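**Marks on white tables in a rented room: what may be deducted from the deposit?**

Posted in: Lokitstead Community Help > Rooms and Halls

**Valeriano Carretero**

I write on behalf of a small adult education group that has rented a ground-floor room in Lokitstead since February. The room is let with its furniture, which includes 8 white tables supplied by Kütt. We paid a deposit of $300 when the agreement was signed.

The letting office has now informed us that it intends to withhold the full deposit. The letter gives two grounds. The first is "gray marking and dullness" on several tabletops. The second is a yellow tint along one side of the tables nearest the window. No inventory was attached to the agreement. We were handed the keys at 4 p.m., shown the light switches and the fire door, and asked to sign.

Our members wipe the tables after every session with a damp cloth and the cleaner left in the cupboard, a spray called Drander. We do not paint, cut or glue in the room. The gray marks appear mostly where laptops and their chargers are moved back and forth, and some of them come off with a little effort. The yellow tint does not come off at all.

I would be grateful for guidance on the following matters: whether the office may keep the whole deposit, whether the marks can be removed without harming the surface, and how the group should reply. The letter asks for a response within eight days.

**Lokitstead Tenants' Desk**

Thank you for setting out the matter clearly. The following is general information and does not replace legal advice. The terms of your agreement should be read first, as they may differ from what is usual.

A deposit held against damage is ordinarily meant to cover damage beyond fair wear and tear. Light dulling of a tabletop in a room rented for classes would in most cases be regarded as wear. A burn, a deep cut or a broken edge would not. Yellowing near a window is commonly the result of sunlight over a long period, and a group that has had the room only since February is in a reasonable position to question whether it is responsible.

The absence of an inventory is important. Without a signed record of the condition of the furniture on the first day, the office may find it difficult to show that the marks were made during your rental. You should ask, in writing, for the following:

- any inventory, checklist or dated photographs from before your group moved in
- the date on which the tables were bought
- a breakdown of the sum withheld, table by table
- the name of the person who carried out the inspection

You should also make your own record before any further cleaning is done. Photograph each table from directly over it and again from a low angle with the light coming across it, as dull patches often disappear when viewed from above. Keep the original files and do not edit them.

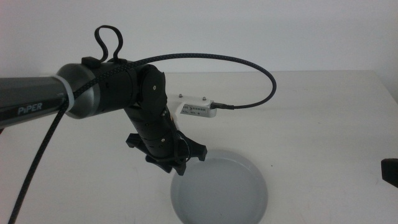
*White tabletop with a black braided cable connected to a device.*

The written reply need not be long. State that the group does not accept the deduction, request the documents listed above, and offer a joint inspection at a time convenient to both parties. It is advisable to send the reply well before the deadline and to keep proof of delivery. If the office does not produce any record of the earlier condition, you may then ask for the return of the deposit in full and name a date for payment.

Please also note that the reply should come from whoever signed the agreement. If you signed as an individual and the group is not named, the office is entitled to deal with you alone -- a point that is easily overlooked and that can delay matters considerably.

**Flisel**

I can only speak to the cleaning. Our reading room has white tables of a similar kind and we have dealt with the same gray marks.

They are generally rub marks left by rubber feet and cable jackets. Warm water with a small amount of dish soap removes most of them. For those that remain, use a soft white eraser with light pressure, then wipe and dry. Scouring powder and the rough side of a sponge should not be used. They will take the mark off and leave a dull patch that holds dirt from then on, and the dull patch will be permanent.

With regard to the spray, check the label for the words "rinse after use." Many sprays require it and few people do it. A film builds up and the whole top looks tired. Two or three wipes with clean water may improve matters more than expected.

The yellow tint will not come out. We tried several products and ended by turning the tables so that the affected side faced the wall.

**Valeriano Carretero**

I thank both respondents. The label does require rinsing, and this had not been done by us or, as far as I am aware, by the previous users of the room. We have now photographed all 8 tables and left them otherwise untouched.

The agreement is in the name of the group, with my signature as its representative. A letter requesting the inventory and proposing a joint inspection was delivered to the office by hand this morning, and the clerk stamped our copy.

One further point for the Tenants' Desk: the agreement mentions "fixtures" but says nothing of furniture. I should be glad to know whether that affects the deposit at all.

**Lokitstead Tenants' Desk**

It may. Please bring the agreement to the desk, including any pages that were not signed, so that the wording can be read in full.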